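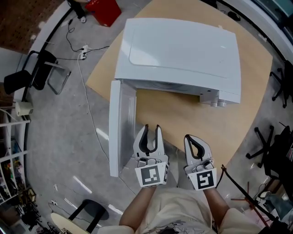 3.2 The workroom and the work surface

The second site of the study is a workroom in Ralton, used by the repair firm Bultell for the taking apart and closing of large appliance cabinets. The first site (Kasten) was described in Section 3.1. At Kasten the cabinets are worked on while standing on the floor. In Ralton they are laid on a table, and this difference was the main ground for including both sites.

The table has a light wooden top with a rounded edge. A cabinet is placed on it lying on its back, so that the gap along the near side can be reached by a standing person without bending. Side covers and doors which have been taken off are stood upright on the floor beside the table. In the interviews this habit was explained in different ways. Some of the workers said that a panel lying flat is stepped on sooner or later, and others only said that they had always done so. We did not find a written rule for it. In our protocol we recorded the place of each removed panel, and also whether the person had to walk around it to return to the cabinet.

The floor is gray concrete with white streaks and scuffs. We do not know the origin of all these marks and did not use them as data. A power strip is kept on the floor, and its cable crosses a part of the walking area. For this reason we divided the floor into a free zone and a cable zone before the observations began in January. Steps into the cable zone were coded separately.

In total 216 cabinet sessions were observed in Ralton, and 1097 single handling actions were coded from them. An action was counted from the moment when the hand or the tool touched the part until the part was released. If two persons worked at the same table, their actions were coded apart and the session was counted once. All coding was done by Wycliffe Mosoti, and a part of it was repeated by the second author after 2 months.

The light in the room was of special interest, because white panels with a glossy surface reflect the lamps and can hide a seam or a small scratch. The room has long fluorescent fixtures under a white metal ceiling (Figure 2). At the table top we measured 300 lux in the evening, with all lamps on. Inside the cabinet the value was much lower – the opening lies in the shadow of the near side wall – and workers at both sites named this as their first complaint. The light at Kasten was measured in the same way.

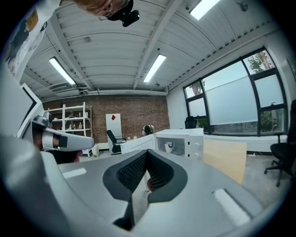 Figure 2. Upper part of the Ralton workroom, with fluorescent fixtures between and beside the structural beams, the brick far wall and the four-tier shelving unit.

The shelving at the brick wall holds small bottles and containers. It was left in its usual place during the study, and we asked the workers not to tidy the room for us. Walks to this shelf were coded as supply walks and are treated in Section 4.3, together with the walks to the parts rack at Kasten. The noise level was not measured. The Cuditz checklist for manual work places was filled in once per site, and both forms are given in Appendix B.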